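Keeping House When Someone Is Inside: Mail, Calls and Visits

By Baltazar Pacheco
Updated September 13, 2018

My brother did 18 months at Kunlow and is now at Cideck, so our kitchen has been handling prison mail, phone accounts and visiting forms for a good while. These are the things that work in our house. Rules differ from one prison to the next and they change without much warning, so check with the facility before you follow anything on this page.

One place for the rules

Print the mail rules and the visiting rules for the facility and tape them inside a cabinet door. Write the date you printed them in the corner. When a letter comes back, read the slip, find the rule it names, and mark it with a highlighter. If the rule isn't on your printout, print a new one.

Keep the ID number on the same sheet in large figures. You will need it for every envelope, every call to the front desk and every money deposit. Ours is also written on a piece of masking tape on the back of the phone.

The writing drawer

We keep letter supplies in one kitchen drawer, separate from the household pens and paper. In ours:

Plain white paper, lined or unlined
Plain white envelopes, nothing with a window or a metal clasp
Blue and black ballpoint pens
A ruler
Stamps in a sandwich bag
A sheet of return addresses written out by hand

Things that stay out of the drawer: stickers, glitter, crayons, correction fluid, scented paper, paper clips and tape. Kunlow sent back a birthday card over a strip of tape on the flap. If small children want to draw something, give them colored pencils, or let them use the crayons and send a photocopy. Cideck takes photocopies. Ask first if yours does.

Write on a clean, dry table. Coffee rings and grease spots can get a letter held, and once a mailroom has decided a stain looks wrong you won't talk them out of it. Wipe the table and let it dry before you get the paper out. Wash off hand lotion too.

Number every letter in the top corner. The person inside can then see at once when one has gone missing, and so can you. My mother is on 112. She keeps the list in a school notebook with the date sent beside each number, and a check mark when he mentions it.

Mail coming in

Open letters at the table and not standing at the mailbox. Slit the envelope along the top and keep it. The postmark and any stamp from the mailroom tell you how long the letter sat, and you'll want that if you ever file a complaint about delays.

A shoe box with dividers cut from cereal boxes holds a year of letters. File by date received. Legal papers go somewhere else, in a folder, flat, with nothing on top of them. If you get a notice of a hearing or a transfer, make 2 copies the same day. One goes in the folder and one goes to a relative at another address.

Damp is the main enemy of old letters. Don't keep them under the sink or in a basement. Ours were in a basement until August of last year, and the ink on some of them ran. If paper does get wet, lay the sheets out singly on a towel, put a second towel on top, and press. Don't use a hair dryer on them -- the paper buckles and the folds crack.

The phone

Calls come when they come, and on our end they're short. Keep a pad by the phone with a running list of things to say and ask. Cross things off as you go. Without it you spend the whole call on the weather and remember the question about the lawyer an hour later.

Turn off the dryer, the range hood and the TV. Some systems will cut a call if they take background noise for a third person on the line. Stay off speaker, and don't press any keys once you're connected.

Check the balance on the phone account on the same day each month and write it on the calendar. We do it when we pay the electric bill.

Clothes for visits

Hang one visiting outfit per person at the end of the closet and leave it there. Go by the dress code on your cabinet door. In our experience the following cause trouble:

Underwire bras, at the metal detector
Anything close to the color the prisoners wear
Anything close to the color the officers wear
Hooded sweatshirts
Shorts and skirts above the knee
Ripped jeans, even the kind sold that way

Wash the outfit when you get home and hang it back up. Empty the pockets before it goes in the closet. A forgotten receipt or stick of gum will cost you a trip back to the car.

Kids grow, so have them try theirs on the week before. Keep a spare T-shirt and a pair of plain sweatpants in the trunk in the biggest size anyone in the family wears.

Small toys and pouches can't go past the desk where we visit. Pick a container at home for whatever the children usually carry, and have them put it all in before they get their shoes on.
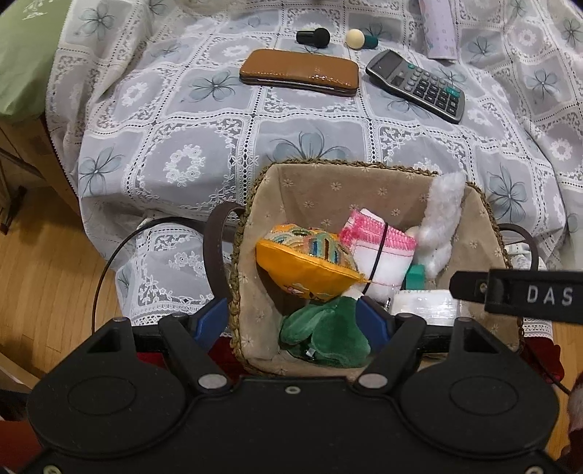 The car

Fill the tank the night before. Pack food for both directions, in a cooler, and leave it in the car during the visit. Sandwiches with mustard hold up better than sandwiches with mayonnaise. Freeze a couple of water bottles and you won't need ice.

Bring quarters in a clear bag if your facility still has vending machines in the visiting room. Some have gone over to cards. Call and ask which one, and ask if the machines are working.

Put these in the glove box and keep them there: a copy of the approved visitor list, birth certificates for the children, the front desk number on paper, and a pen. Your own ID goes in your pocket, and check the expiration date on it twice a year. Renewals take time, and an expired license gets you turned around at the door.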